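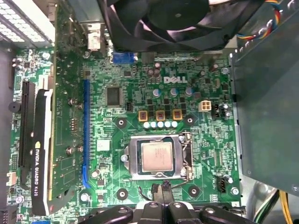
The Desktop That Wouldn't Retire

April
By Lilibeth Bautista

My office computer is a Dell, and according to the accounting software it stopped being worth anything years ago. It still does payroll every month.

Manalo, the repair shop on my block, charges $19 to look inside a machine and tell you to keep it. A replacement from Graketti was quoted to me at $1,749, plus a stand for the monitor I already own. The salesman called this future-proofing. He had called the last one that too.

I kept the old one and bought a chair.

Comments

pdxmarge: Mine takes six minutes to start. I make toast.

T. Oakes: What chair?

rollo_b: Graketti quoted me 2,000. You got a deal.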